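Can a machine do the chores yet? Questions we get asked
Tamus workshop, Duluvthorpe. Page updated February 2019 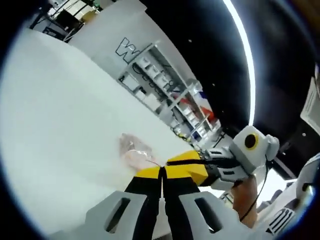
Yellow fingertips on a hand-held gripper, closed over a crumpled plastic bag.

Can I buy a robot that tidies the house?
No. You can buy one that vacuums a floor and one that cuts a lawn, and both do a fair job if you clear the way for them first. Nothing on sale will pick up what is lying about and put it where it belongs.

Why are plastic bags so hard?
A bag has no fixed shape. It folds differently each time it is touched, and a clear one is difficult for a camera to pick out from a pale table. Grippers do much better with boxes, tins and blocks, where the sides stay put.

Do the grippers work by themselves?
The hand-held ones don't. A person holds the tool and does the job with it, and the movement is recorded. We use the recordings to teach a machine arm the same task. Each session is 8 minutes long, as hands get tired after that.

How many recordings do you have?
2730 at the last count, of which 2048 were good enough to keep. The rest had a dropped item, a blocked view or a cable in the way.

Which chores are closest to being done?
Moving one sort of item from a tray to a box is close, and some factories already do it. Wiping a flat table is not far behind. Folding towels can be done slowly. Our arm, which we call Kitent, takes nearly 60 seconds over a tea towel and needs it laid out flat to begin with.

And which are furthest off?
Making a bed, loading a dishwasher with mixed plates and pans, and sorting a drawer. Anything with wet cloth is difficult too. We have not tried ironing and have no plans to.

What about packing on the shop floor?
It depends what you pack. If every item is the same size and comes down the line the same way up, a machine may suit you now. If you pack mixed orders into soft bags, keep your packers. We have told several local firms this and will tell you the same.

Will it break my crockery?
We don't test with customers' own things. Our plates are seconds from a market stall and we do break them.

Is this the same project as Nagano?
No. Nagano was our earlier project, with a suction cup in place of fingers. It lifted cardboard well and let go of anything with a crease in it. It has finished and we no longer answer support questions about it.

Can I come and try the gripper?
Yes, by arrangement. The next open afternoons are in March. You need two working hands and flat shoes. Children under 8 can watch but can't use the tool.

Can I send you things to test?
Please write first. We are short of shelf space. Clean packaging is useful to us, food is not.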